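Firham empties the second drawer

Kitchenware maker Firham will release its Sutherland utensil stand in September, having asked 181 households what lives in their second drawer. Most declined to look.

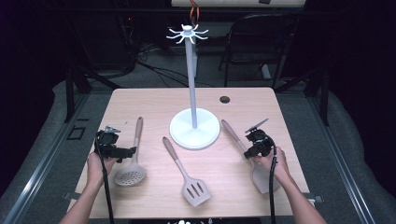

Sutherland is aimed at renters who can't drill into the tiles. It stands on a round white base, and the eight curved hooks leave room for the skimmer, the slotted spatula and whatever Mum sends next - within reason, says designer Raymonde Sawatzky.

Media enquiries: Clifford Ross, Firham, Tuesday mornings preferred.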